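Visit report: gripper trials at Ramalho, February

I went to the Ramalho open day mainly to compare two finger sets, the Idulon parallel pair and the newer Trovus, on the same two-arm base. We have to choose one before our own cell is rebuilt, and the data sheets don't say much about soft or flat objects. Ritu Khurana ran the floor session and let visitors stand behind the operator from 13:00 on.

The test is litter pickup into a lined bin. It sounds easy. Wrappers slide, tissue catches on the fingertips, and the liner gets in the way of the gripper at the moment of release. The control side was a Drallolix unit at firmware 14, the same one we have on the bench at home, so I could ignore it and look at the fingers. 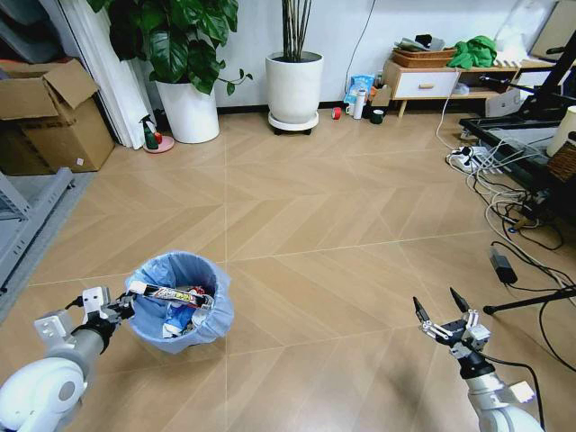 Release height was the first thing I wrote down. Ramalho sets it at 80 mm over the rim for anything long and stiff, and lower for paper. With the Idulon set the opening stroke is quick and the object leaves both fingers together. The Trovus set opens more slowly, and light film tends to stay with one finger for a moment. Khurana's team has tried a rougher pad and a smoother one and prefers the smoother, at some cost in grip on cartons.

Floor approach was the weaker part for both. The wrist has to come in low, and the cable loop takes up room on the side where you'd like to turn. I asked about routing it inside the forearm. It's on their list but needs a different connector. Tissue is picked with a forward pinch, fingertip close to the planks, and the force limit has to come down or the arm faults on floor contact.
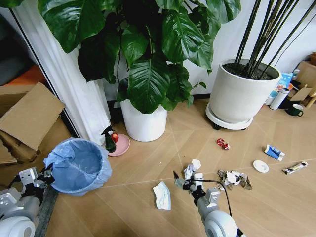
Right gripper at floor level, with a crumpled tissue ahead of the fingertip.

The log for the Idulon set stood at 463 picks when I copied it, most of them paper and film. The Trovus log was shorter, so I wouldn't compare the two rates yet. Fault codes were more useful. Idulon faults were nearly all floor contact. Trovus faults were split between floor contact and slow release.

Thin flat items are still a problem. Both sets need an edge to get under, and the head camera loses the gap between finger and floor once the wrist is down. A wrist camera is planned for the next round.

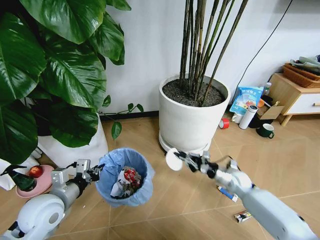
Can the two finger sets be swapped without recalibrating the arm?
The mounting plate is common to both, but the tool offset and the force limit have to be entered again, and Ramalho allows around 13 minutes for the change.

I've asked for the fault logs as a text file and for a loan of the smoother pads. Our own trial will use the Idulon set first.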